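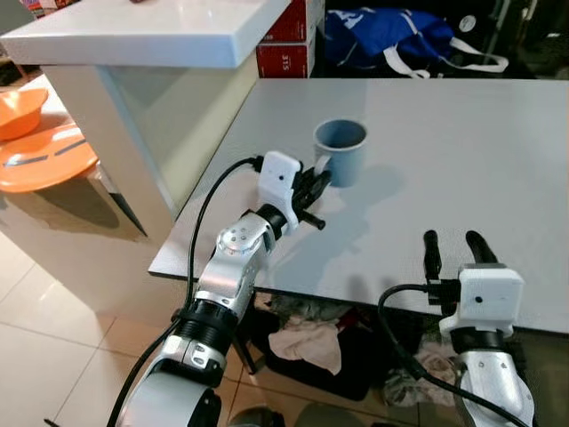
Handles are treated in this unit as a separate part from the body, even where the two are moulded in one piece. The body is described first: profile, ratio of height to width, form of the rim, form of the foot. The handle follows, with its point of attachment, the size of the opening, and the number of fingers it admits. A cylindrical body with a small curved handle, as on the grey-blue plastic cup, is the simplest case and should be drawn from the side with the handle to the left. Note the size of the handle relative to the body. A small loop is held by pinching; a large one takes the fingers through it. Both are entered as "loop" on the Wallia sheet, with the grip recorded in the next column.

Unit 3: Drinking and eating ware in domestic use
Handout for the second session. Revised 24 June 2020.

3.1 Terms

Cup: drinking vessel, with or without a handle, any material.
Mug: drinking vessel with a handle, normally used without a saucer.
Bowl: open vessel with a well deep enough to hold liquid at rest.
Plate: open vessel with little or no well.
Dish: use only when plate and bowl are both doubtful, and say why.

Material is recorded separately from form. A mug may be ceramic, glass, enamelled steel or plastic and remains a mug. Colour is recorded last and in plain words. Do not use makers' colour names unless the box or the base mark is available.

3.2 Ware in use

The Trerby sheets record pieces as they stand on the table, before anything is moved. Position is given from the seated side. Contact between pieces is noted, as is any overlap, and the covering of the table is entered on its own line.

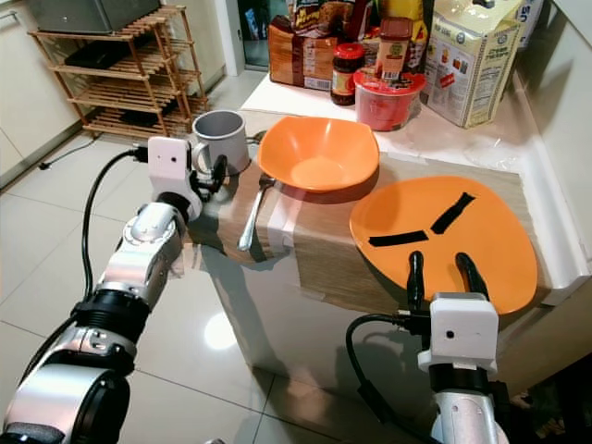

Photo: Riis Study Collection, Trerby

The orange plate and bowl share a colour and both have a squarish outline, but the entry should not call them a set on that evidence alone. Enter them as "matching in colour" and leave the set column blank. The spoon is entered with the bowl, its bowl end lying under the rim, handle towards the front edge. The white mug is ceramic and takes its own line. The covering is entered as "wood-grain, brown, hanging at front". Tape on a plate or on a covering goes under Additions, with its colour.

3.3 Background goods

Packaged food standing near the ware is listed by container type: jar, packet, tub, bag, cup. A brand is entered only where it can be read. Lids are listed with their jars.

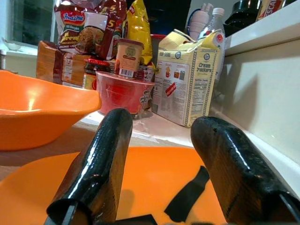 Fig. 3. Orange bowl at left; noodles, bread and a red-lidded jar on the worktop.

For the exercise, complete one Wallia sheet for each of the three figures. The Eritz list has 2,276 entries and is the reference for spelling and word order. Entries above 2,000 were added in March and use the revised column order, which is the one to follow. Each completed sheet carries 28 marks. Sheets without a line for the table surface will be returned for correction.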